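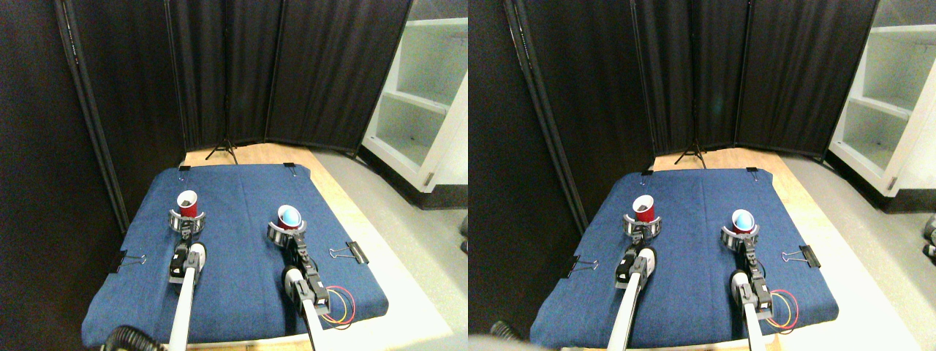 Pin-yu Hoさんからは、見積書をアームの本体価格から書き始めるのはやめたほうがいい、先に作業台まわりを書き出して、残った金額でアームを選ぶほうが後で困らない、という意見をもらいました。前回の記事「双腕アームの選び方」へのコメントです。そのとおりだと思うので、今回はその順番で予算表の作り方を書き直します。

卓上双腕ロボットの導入予算を組む手順

対象は、研究室や小さな開発チームで、机の上で物をつかむ作業用に腕を二本そろえようとしている人です。産業用の大型機や、人と並んで生産ラインに入れる機械は扱いません。必要な書類も安全基準も別になるため、そちらは販売店に相談してください。

用意するもの
・表計算ソフト
・設置予定の部屋の図面(手書きで可)
・所属先の物品購入規程
・前年度の消耗品の購入記録(あれば)

手順1 作業を一行で書く

最初に、その設備で何をするかを一行で書きます。Skekedgateという私たちの計画では「左右の腕でカップを一つずつ持ち上げ、向きを変え、元の位置に置く」と書きました。この一行が仕様書の一番上に来ます。

「いろいろな物をつかめるようにする」と書くと、可搬重量も指の形も決まらず、見積もりが高いほうへ流れます。対象物が二種類あるなら二行に分け、どちらを先にやるかも書きます。後回しにした作業の費用は、次年度の欄に移します。

対象物の寸法と重さはこの段階で測っておきます。カップであれば、口の直径、底の直径、高さ、空の重さの四つです。中に物を入れる予定があるなら、入れた状態の重さも書きます。

手順2 場所と作業台を決める

作業台は手持ちの机で足りることが多いです。確認するのは次の点です。

・二本の腕が同時に届く範囲が天板に収まるか
・腕の根元を固定する場所があるか
・天板の奥まで人の手が届くか
・ケーブルの通り道が人の通り道と重ならないか
・非常停止ボタンに、立ったままの姿勢で手が届くか

天板には布かマットを敷くことをすすめます。硬い天板に指先を直接当てると、先に壊れるのは指のほうです。布は四辺を留めます。両面テープでもよいのですが、交換のたびに糊が残るので、私は大きめのクリップを使います。文具の予算で買えるのも助かります。

背景の目隠しも作業台の費用に入れます。カメラ画像を使う場合、後ろを人が通るたびに条件が変わってしまいます。暗い色の折りたたみ式の衝立は、片づけも移動も簡単です。注文の前に、衝立を広げた幅を図面に書き込んでください。私たちは一度これを忘れ、棚の扉が開かなくなりました。
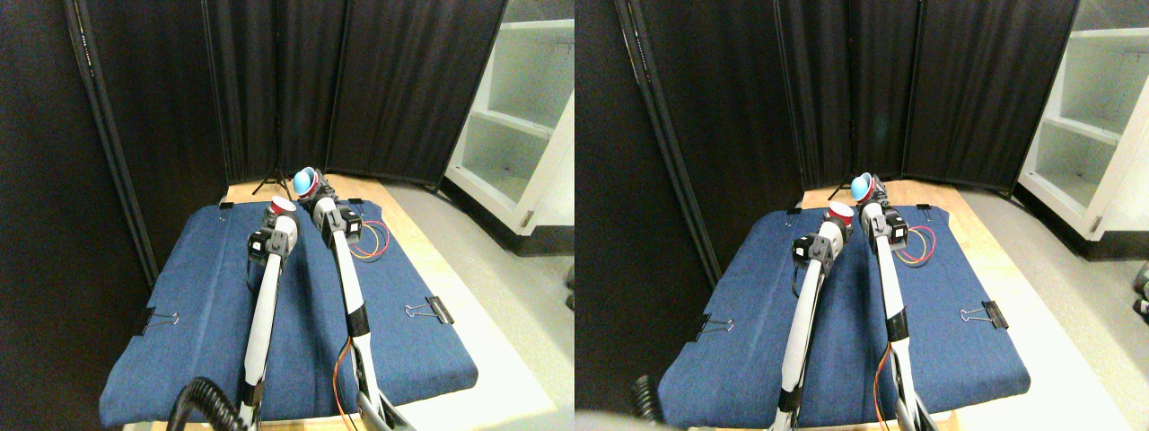 写真2 赤と青系のカップを左右の腕で一つずつ保持。台の布はクリップ留め。

手順3 予算表の行を作る

表の列は「品名」「数量」「単価」「納期」「買い替え時期」「支払い区分」の六つにします。行は次の順に並べます。

A 場所
作業台、マット、留め具、衝立、棚、照明

B 消耗品と対象物
カップなどの対象物、指先の部品、ケーブル、結束具、清掃用品

C 安全
非常停止、保護めがね、床の表示、消火器の位置の見直し

D 計算機とカメラ
制御用の計算機、記録用の記憶装置、カメラ、カメラの固定具

E アーム本体
腕、手先、電源、取付金具

F 人の時間
組み立て、調整、講習、保守の当番

Skekedgateの表は17行になりました。行が増えすぎたら、単価の小さいものを「雑品」にまとめて構いません。ただしBの消耗品だけはまとめずに残します。途中で金額が動くのはほとんどここです。

Fを表に入れない職場は多いと思います。支払いが発生しなくても、時間数だけは書いておいてください。組み立てに誰が何日入るのかが決まっていないと、箱のまま倉庫に置かれます。

手順4 対象物をまとめて買う

カップのような安い物ほど、後から同じ品が手に入らなくなります。色や縁の厚みが変わっただけで、それまでの調整をやり直すことがあります。私たちは同じ型のカップを最初に200個買いました。多すぎると言われましたが、つぶれた物、縁が欠けた物、よその部署が持っていった物を差し引いていくと、減り方は早いです。

保管場所の棚も同時に確保します。重ねて保管するなら、重ねたときに抜けにくくならないか、店頭か見本で試してから発注してください。

色を複数そろえる場合は、色ごとに行を分けます。片方の色だけ先に廃番になることがあるからです。

手順5 アームと手先の見積もりを取る

ここで初めて本体です。最低でも二社から取ります。私たちはFlillomardとUtachに、手順1の一行と対象物の寸法表をそのまま送りました。Flillomardは腕と手先を一式にした見積もりで、Utachは腕、手先、取付金具が別々の行になった見積もりでした。

一式の見積もりは合計額がわかりやすい反面、手先だけを交換したくなったときの値段が読めません。内訳を出してもらえるか聞いてください。別行の見積もりは比較しやすいのですが、つなぐためのケーブルや変換金具が抜けていることがあります。「この見積もりにある物だけで動作確認までできますか」と、文面で質問しておきます。

見積もり依頼に書く質問は、次のものをそのまま使ってもらって構いません。

・左右で部品は共通か。片側専用の部品はどれか
・手先の指だけを買えるか。その納期はどれくらいか
・モーターが一つ故障したとき、そこだけ交換できるか
・交換作業は購入者がしてよいか。保証は切れるか
・制御用のソフトウェアに年ごとの費用がかかるか
・設置時の訪問は価格に含まれるか
・修理中の代替機はあるか

返事は予算表の該当行にコメントとして貼ります。口頭で聞いた内容も、聞いた月と相手の部署名を添えて書いておくと、担当が替わったときに役立ちます。

手順6 手先の形で迷ったとき

手先は、腕よりも作業の結果に影響します。予算が足りない場合、私は腕の等級を一つ下げてでも手先の候補を二種類買います。

カップの側面をつかむなら、平らな指よりも曲面のある指のほうが当たる面積を取りやすくなります。円筒を囲む形の指は保持が安定する一方、開いたときの幅が大きくなるので、隣の物に触れないかを確認してください。二つのカップを並べて置く作業では、この幅が置き場所の間隔を決めます。

試す方法は簡単です。厚紙で指の輪郭を切り出し、実物のカップを作業台に並べ、手で近づけてみます。左右の厚紙がぶつかるなら、カップの間隔を広げるか、細い指に替えます。見積もりを待つ間にできる作業です。

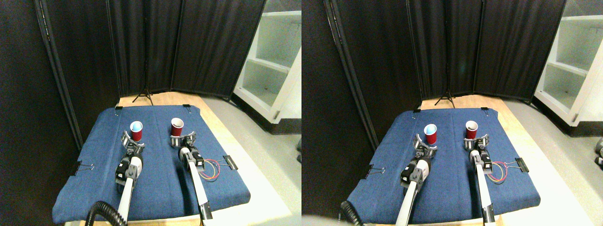

写真3 台の奥側に立てた赤いカップ二つと、左右のグリッパー。

手順7 配線の費用を別に取る

配線は本体の付属品で済むと思いがちですが、付属のケーブルは長さが合わないことがあります。足りなければ腕の動きに引っ張られ、余れば台の上にたまって指に引っかかります。

図面の上で、電源から腕の根元、根元から手先までを別々に測ります。手先までの線は、腕を最も伸ばした姿勢で必要な長さを取ります。縮めた姿勢でたるみがどこに出るかも見ておきます。台の上に出るようなら、結束具か巻き取り具の行を足してください。

予備は、可動部を通る線を左右一組ずつ。固定部の線は市販品で間に合うものが多く、予備を持たなくても困りませんでした。

手順8 合計して、削る

すべての行が埋まったら合計します。Skekedgateでは、腕の本体を除いたAからDまでの合計が1,079千円でした。これを先に総予算から引き、残りをEに回しました。

残額で希望の腕が買えないときは、次の順で削ります。

1 照明と棚。部屋にあるものを使う
2 カメラの台数。後から足せる固定具だけ先に買う
3 計算機の等級
4 腕の等級

Cの安全は削りません。Bの対象物と指先の部品も、私は削らないことにしています。ここを減らすと、腕はあるのに作業が止まる月が出ます。

手順9 保守と買い替えの予定を入れる

予算表の「買い替え時期」の列を使い、24か月分の月別表を作ります。指先の部品、マット、可動部のケーブルは、少なくとも一度は買い替える前提で入れてください。モーターは故障するまで使うとしても、一つ分の交換費を予備費に置きます。

保守契約は、Ramanauskasという保守会社の年間契約と、故障のたびに払う方式を比べました。結論として、初年度は都度払いにしました。指先と線の交換を自分たちでできるなら、呼ぶ回数は少なくて済むという判断です。組み立てに慣れた人がいない職場なら、初年度だけ年間契約にして、作業を横で見せてもらうのもよい方法です。

年度をまたぐ納品には注意してください。私たちは4月に届く予定の指先を前年度の予算で発注してしまい、経理に差し戻されました。納期の列に月を書き、年度末の前後にかかる行には色を付けておくと防げます。

発注前の確認

・手順1の一行と見積もりの内容が合っている
・対象物の現物が手元にある
・図面に衝立、棚、人の立ち位置が書いてある
・左右共通でない部品に印が付いている
・電源の口数と容量を設備担当に確認した
・受け取る人と保管場所が決まっている
・組み立ての時間が勤務表に入っている

質問への回答

中古の腕を買うのはどうか、という質問が前回ありました。二本を同じ時期の同じ型でそろえられるなら候補になります。型が違うと予備部品を二系統持つことになり、差額はそこで消えます。

片腕だけ先に買ってもよいか、という質問もありました。作業の一行が片腕で成り立つなら問題ありません。その場合も、台の大きさと電源の口数は二本分で計画してください。取付金具は最初に左右分を買っておくと、穴の位置がそろいます。

予算表のひな形は、列の見出しと行の分類だけを入れたものを配布欄に置きました。金額は消してあります。

文 Anoma Herath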